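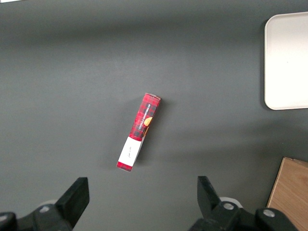
I have spent most of this year so far working out what a second arm would cost us, and the answer is more than I wrote down in February. The arm itself was the easy line on the sheet. Everything that touches the arm was where I went wrong: fingers, mounts, cables, the table, and the things we ask it to pick up. A slim tartan box lying flat on a grey tabletop doesn't look like it belongs in an equipment budget, but long, narrow cartons like that one are what our jaws have to open around, so they decide which gripper we buy.

For anyone who hasn't read the earlier posts, we are a small packing business. We make up gift boxes and sample packs, mostly food, for other companies. The first arm is a Sedell and it has been with us for a bit over a year. It puts cartons and packets onto trays. The plan for the next financial year is a second station beside it.

My first budget had four lines: arm, gripper, table, installation. Elīna Kairys, who does our books, sent it back with one question, which was what we had spent on the first station after the day it was installed. I didn't know. I went through the invoices over two evenings and it came to $2,277, none of it planned. Most of that was small stuff. Replacement fingers were the biggest part, then a wrist cable, then a new mat for the table when the old one started to shine under the lights and confuse the wrist camera.

So the new budget has more lines. I'll go through the ones that changed.

Gripper. I had two quotes. The Zaron opens wider and comes with its own controller, and the Vuslow uses the controller we already have. I was leaning towards the Zaron until I measured the cartons. Every one of our regular lines can be picked across its short side, even the long ones, so the extra width would have been for jobs we don't do. The Vuslow is $1,174 cheaper once you take the second controller out. It is a little slower to close – I can live with that, given that the person loading the trays sets the pace anyway.

Fingers. We wear out the pads on a set faster than the supplier's chart says we should. I think it's the coated cartons, but I haven't proved it. I have allowed for 6 spare sets across the two stations for the year. If that turns out to be too many they will keep in the drawer.

Table. Matte dark grey again, same as the first. I looked at a lighter surface because it was on special, and then remembered that half our trays are white. Ozoliņš, the joinery place up the road, quoted $623 to make a top to match, delivered. A ready-made bench was cheaper but the wrong height, and I would have been paying somebody to cut the legs down.

Test stock. This is a new line and I'm glad it's there. Last year we tested with whatever was on the shelf, and then the stock was scuffed and couldn't go to the customer. Cartons with the odd dent are fine for testing if they come out of a budget set aside for them. I've asked for a mixed lot: flat ones, tall ones, a few soft packets and some with a label band around them, as bands can catch on a pad.

Labour. I had left out my own hours completely. Elīna put them in at the same rate as everybody else's, and that hurt to look at, but it was fair. Teaching the first station all of our regular items took three weeks of afternoons. I expect the second to take less time because we can copy most of the settings across, though the camera will need its own set-up.

What I have not budgeted for is a service contract. The one we were offered covers the arm and excludes the gripper, the cable and anything mounted at the wrist. Those are the only parts that have ever given us trouble. I've put the same money aside in the repairs account, and if the arm fails I will have to explain that decision.

The order hasn't gone in yet. I'm waiting on a revised freight price for the arm, and the electrician still needs to look at the wall behind the second station – the nearest outlet already has the label printer and the kettle on it.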